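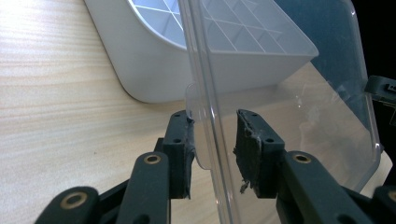 The servers for Pokumora went down at noon, so I walked to Irkstead with 328 creatures and no way to trade them. The game still counted steps. It needed 2,000 for the last egg.

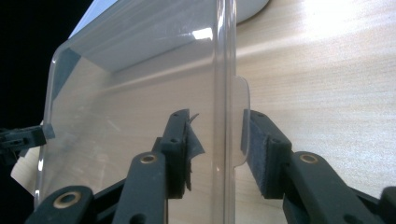 At the Rovbridge end of the canal I had 600 left. Two kids sat on the lock gate, phones out, waiting like me. We didn't talk. 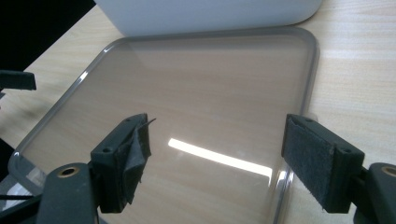
The egg opened outside the bakery. I had hoped for a Bang, the rare one with the split tail, and got a common moth. Its wings were see-through – clear as a plastic lid on a table, with one white stripe of light slanting across. I already had four. I named it anyway and turned back along the water.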